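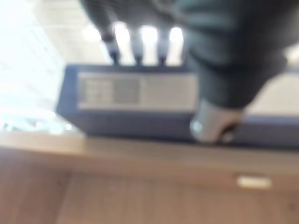
Ticket: buzzing noise in room 108, Clurnley site, MacLeod wing
Submitted to: Jastumum Building Support
Status: open, waiting on part

Hi all, me again with the noise. We've got a buzz in 108 that comes and goes, and I'd love some help before it drives me up the wall! It's a low, flat, insect kind of buzz with a rattle on top of it some days, and it's loudest when you stand at the bench. My first two suspects are the overhead lights, which are glowing away up there past the top of the blue unit, and the blue unit itself (big dark blue front, pale gray panel on the left with the darker grid patch on it, in case whoever comes out needs to know which one I keep going on about). I can't tell which of them is doing it. Sound bounces all over that room. Hard floor, hard walls, one sad little rug by the door.

What I can tell you so far: it started in October, a bit after the lighting controls were swapped for the new Clakulico wall dimmer. It does not happen every day. It's worse in the mornings. I've already tried the old trick of thumping the bench and it made no difference except that my tea went over.

Please let me know what you need from me. I'm in from 8 most mornings and I don't mind getting on a ladder if you tell me it's OK.

Reply from Jastumum Building Support

Thanks for the report. Before we book a visit, please could you try the following and let us know the results:
1. Note the time of day and the dimmer level whenever you hear the buzz.
2. With the buzz present, switch the overhead lights fully off at the wall.
3. With the lights back on, shut down the bench equipment in the normal way and listen again.
Please do not remove any ceiling panels or light covers.

Update from me, 8:20 am

OK, step one. Came in, lights on, buzz was there right away. The dimmer was sitting pretty low, maybe a third of the way up the slider. I don't set it there, it's just wherever the last person left it. I pushed it up to full and the buzz faded out within a second or so. Pulled it back down and there it was again. I did this enough times that somebody in the corridor put their head in and asked if I was signaling to ships.

So that sounds like the lights, right? I was all set to write "solved" and go get a coffee. But then I left it on full and about the time I'd sat down there was still something going on. Much quieter, and more of a rattle than a buzz. I'd never noticed it before with the bigger noise on top.

Update from me, 9:05 am

Step two. Lights all the way off. Main buzz gone completely, lovely. The rattle was still there in the dark! I stood very still and turned my head from side to side like an owl, and I'd swear it was coming from bench height. Lights back on and up to full, rattle still there.

Step three is where it got confusing. I shut the blue unit down the proper way and the rattle carried on. I really wanted it to be the blue unit. I put my palm flat on top of it and felt nothing, then put my palm on the bench right beside it and could feel a tiny tremble through the wood. So the bench is shaking a bit and I think the unit was just getting the blame for sitting there. Started it up again afterward, no complaints from it.

I had a crawl around underneath. The bench is pushed hard up against the wall, and on that wall, low down, there's the vent grille for the air handling. I held the grille with one finger and the rattle stopped dead. Let go, rattle. Finger, no rattle. One of the screws at the bottom corner has backed most of the way out, and the bench frame is leaning on the grille so the whole lot sings along together.

So two noises! I feel a bit silly for logging it as one, but also quite pleased with myself.

Reply from Jastumum Building Support

Very useful, thank you. We agree this looks like two separate faults. For the grille, you are welcome to tighten the screw yourself if you can reach it safely, and please pull the bench away from the wall by a hand's width. For the lights, buzzing at low dimmer settings can come from a mismatch between the dimmer and the fittings. Could you tell us whether there is a minimum level setting on the dimmer, and how the buzz behaves as you move through the range?

Update from me, 10 am

Grille first, it's the easy one. I didn't want to drag a loaded bench, so I took the light stuff off it, left the blue unit where it was, and got a second pair of hands so we could walk the bench out one leg at a time. Please don't let anybody just shove it. The feet on that bench are the screw-in kind and one of them already leans.

Screw tightened (ordinary crosshead, nothing special, it just wanted four or five turns). There was a frankly horrible amount of fluff behind there, and a pencil, and a coffee stirrer. I've vacuumed what I could reach without taking the grille off. The rattle is gone. I listened for a full 30 minutes with the lights turned right up and didn't hear a peep. I also put a strip of felt on the back rail of the bench so it can't go metal to metal if it creeps back toward the wall again, which it will.

While I was down there I re-leveled the bench feet as well. It rocks less now. Not part of the ticket, but I'm writing it down so that I remember I did it.

Update from me, after lunch

Now the dimmer. I moved the slider really slowly from the bottom to the top with my ear cocked. At the very bottom the lights are on but faint and there's hardly any sound. A little way up it starts, gets to its worst somewhere before the middle, then thins out and it's gone by the time you're well past halfway. It's the same going down as going up.

I also wandered around with my head tipped back trying to work out if it was all the fittings or just one. The one nearest the window is clearly the loudest. The others make a noise too, but you have to be right under them. Could that one be on its way out? It doesn't flicker that I can see.

As for a minimum level setting, there's a little dial behind the cover of the Clakulico, at least according to the leaflet that was left in the drawer. I haven't touched it. Your message said not to remove light covers and I wasn't sure if a wall plate counted, so I've been good.

One other thing, and you can ignore it if it's no use. People turn the lights down in there because at full they bounce off the shiny stuff on the bench and make you squint. So please don't fix this by taking the dimmer away! If we're stuck on full brightness all day I'll have a queue of people at my desk. The leaflet says 2,000 lumens for each fitting at full, and in a room that size you do notice.

Reply from Jastumum Building Support

Thank you for leaving the wall plate alone, yes, that one is for us. We will send someone to adjust the minimum level and look at the fitting nearest the window. In the meantime, please keep the slider above the halfway mark.

Update from me, following the visit

Your electrician came by first thing. Very tidy, brought their own dust sheet, ten out of ten. Here's what was done, as far as I followed it:

The minimum level has been raised, so the bottom of the slider is now brighter than it used to be and you skip over most of the noisy stretch. Big improvement. There is still a faint hum low down if the room's quiet, but you'd have to be looking for it (I was looking for it).

The window fitting had a loose clip on its cover, so that's been pushed back in, and it's now no louder than its neighbors. The driver inside is apparently an older type than the rest, and the electrician wants to change it for one that gets along with the dimmer. That part is on order.

I asked about the blue unit as well, partly out of guilt. It got a listen with the lights off and again with them on and was declared quiet. I've taken my sticky note saying "BUZZING?" off it.

Notes for anyone else who uses 108

I've pinned a shorter version of this by the door, but so it's in the ticket too:

If you hear a buzz, slide the lights up past halfway and see if it goes. If it goes, it's the dimmer thing and we know about it.

If you hear a rattle, look at the gap behind the bench. There should be room for your hand. If the bench has crept back, get someone to help you walk it out, and check the bottom corner screw on the grille. There's a screwdriver in the top drawer. Please put it back in the top drawer.

If it's neither of those, add a line to this ticket with the time of day and where the slider was. "It's making the noise again" is what I wrote the first time and it wasn't a lot of help to anyone.

Update from me, 4:40 pm

Quick one. Rattle still gone, felt strip still stuck on. Slider has been down at the bottom all afternoon with people working at the bench and I've had no complaints. Please leave the ticket open until the new driver's in, and if you can manage the fitting before 10 in the morning, that's when the room is free.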